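Sorting the fruit: my gallery from the Skendine practice kit

Nov 17, 2019

I've been meaning to put some pictures up since May, when the Skendine sorting kit first landed on my desk, and I'm finally getting round to it. If you've not come across it, it's a bundle of exercises for people who've already got an arm and a hand and want something sensible to do with them. You get a booklet, some practice objects and a login for the Borillow software (which I moaned about at length last time, so I'll spare you!). Mine cost 85 pounds and there are 6 exercises in the booklet. I've done the lot now, some of them far more often than I'd like to admit.

The one I keep going back to is the fruit basket. It sounds like nothing — pick the thing up, put it with its friends — but a banana is a fiddly shape for a robot hand and I've become oddly fond of it. Click on either picture for the bigger version.
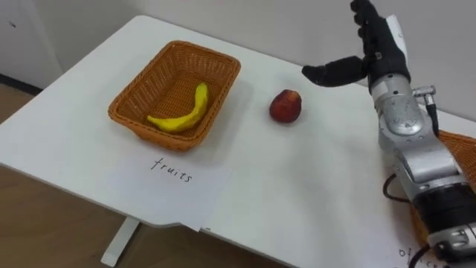
One banana in the fruits basket, and the red one out on the table with the hand up above.

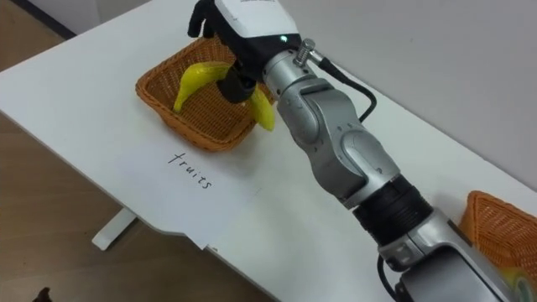 A banana in the fingers and another in the basket underneath. I love the little green light.

What I like best about the kit is how quickly you can start. I was through the set-up pages in two evenings, and one of those was mostly me looking for a screwdriver. The booklet is written in plain words and tells you what to change when a grip goes wrong, so you're not left guessing. The Lorkell set I had before just gave you a list of settings and wished you luck.

Grumbles? The software still forgets my speed settings whenever I close it, and I'd have liked a few more awkward shapes for the money. A pear would be lovely. The Mrema add-on pack is supposed to fix that, and I've got one on order, so I'll do another gallery when I've had a proper play with it.

If you're using the kit with a different hand, do leave a comment and tell me how you got on with exercise six — I'm still not happy with mine.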